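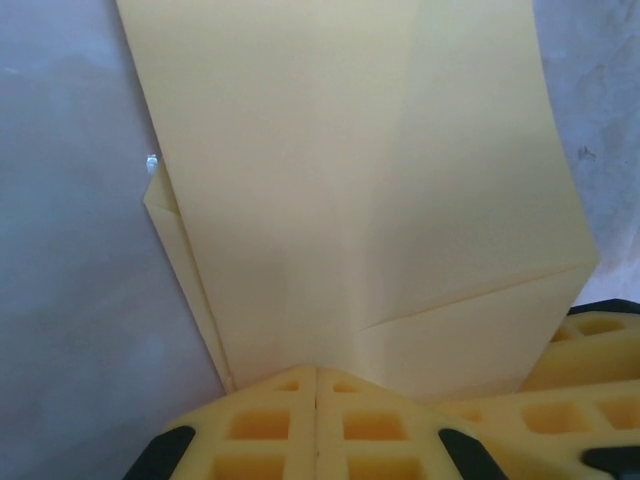 Section 7. Paper Folding and Other Thin-Sheet Chores

7.1 What to expect

The Lurik can fold paper. It can't yet fold paper the way a person does at a kitchen table, and it should not be left alone with a stack of anything you need back in good order. Folding is listed under Trial Chores in the Rewi menu for that reason. Wiping, sorting and bin carrying are listed under Regular Chores and are covered in Section 5.

Thin sheets are hard for two reasons. A sheet changes shape every time it is touched, so the arm has to look again after each move. And a crease needs steady pressure along its whole length, where the fingers press at only a few points. Plan on folds that are close to the line but not on it. A sheet with several folds will also pick up creases you did not ask for.

If you bought the arm mainly for mailings, gift wrap or pattern paper, read 7.6 before you set up.

7.2 Before you start

You will need:
The Lurik arm, fixed to its base plate
Soft fingers, fitted and checked as in Section 3
A plain work surface, matte, at least twice the width of the sheet
Sheets from one pack, all the same weight

Use paper between light copy weight and thin card. Glossy paper slides. Tissue tears or sticks to itself. Pick a paper color that stands out from both the work surface and the fingers. Pale paper on a white table is the most common cause of a "sheet not found" message.

Clear the surface of staples, pins, crumbs and scraps. The wrist camera may read a small mark as a corner of the sheet. Marks that will not wipe off can be masked in the Rewi menu under Surface, Ignore Spots.

CAUTION: Keep hands out of the work area while the status light is amber. The fingers are soft but the wrist behind them is not.

7.3 Teaching a fold

1. Place one sheet flat in the middle of the surface, long side toward the base.
2. In the Rewi menu, choose Trial Chores, then Fold, then New.
3. Press Find Sheet. Wait for the outline to appear on the display. If the outline cuts across the sheet, lift the sheet, set it down again and repeat.
4. Drag the fold line to where you want it. Start with a single fold across the middle. Leave diagonal folds until the straight ones come out well.
5. Choose the edge to be picked up. An edge that curls up slightly is easier for the arm than one lying dead flat.
6. Set Grip to 2. Higher settings dent the paper where the fingertips meet.
7. Press Run Slow. The arm pinches the edge, lifts, pauses for a second look and brings the edge over.
8. When the edge is down, the arm opens and presses along the fold with closed fingertips. Do not help it. If you touch the sheet during this step the run is scored as failed and nothing is saved.
9. Look at the result, then press Keep or Discard.

Repeat until you have kept 16 good runs of the same fold. The arm will run with fewer, but it will miss the edge more often. Do not keep a run out of kindness. A poor run that is kept will be copied.

NOTE: During the lift the sheet may stand upright and hide most of the camera's view. The arm holds its position and waits up to two seconds for the outline to come back. It does not mean the arm has stopped.

7.4 Running a batch

1. Stack the sheets in the Walex tray and square the edges.
2. Open the saved fold and press Batch.
3. Enter the number of sheets.
4. Stay nearby for the first few. Stop the batch if two in a row are bad.

Fan the stack before loading, more so in dry weather. Two sheets lifted together will be folded together, and the arm does not notice.

One sheet with one fold takes far longer than it would by hand. A batch of 300 is some seven hours of work, and someone has to refill the tray. Start it in the morning if you want it done the same day.

7.5 If something goes wrong

The edge slips out of the fingers: Wipe the fingertips with a damp cloth and let them dry. If it still slips, raise Grip by one step.

The fold is slanted: The sheet moved during the lift. Use a less slippery surface or a heavier paper. Find the sheet again before the next run.

A narrow strip folds over along one side: The fingers took the edge too deep. Lower Pinch Depth by one step and discard the run.

Extra creases down the middle: The lift is too high. Lower Lift Height. Some softening in the middle of large sheets can't be avoided with this version.

The arm presses in the wrong place: It is working from an old outline. Press Stop, flatten or replace the sheet, and start from Find Sheet. The arm can't pick up a half-finished fold where it left off.

The sheet tears: Stop the batch and remove every piece before going on.

7.6 What the arm can't do yet

Letters folded in thirds to fit an envelope: possible, but expect to refold many of them.
Putting the folded sheet in the envelope: no.
Wrapping a box: no. The arm can hold a flap down while you tape it. See Hold Mode, Section 6.
Paper bags, unfolding: yes, if the bag is new and stiff.
Maps, patterns and other sheets with old folds: no.
Cloth: use the Laundry chores. Settings for paper do not carry over.

Saved folds can be sent to Zaltasance from the Rewi menu under Share. Sharing is off when the arm is new. The next chore list is planned for February and moves one-fold jobs to Regular Chores. Folds you have already taught will still work after the update, but run each one slowly once before starting a batch.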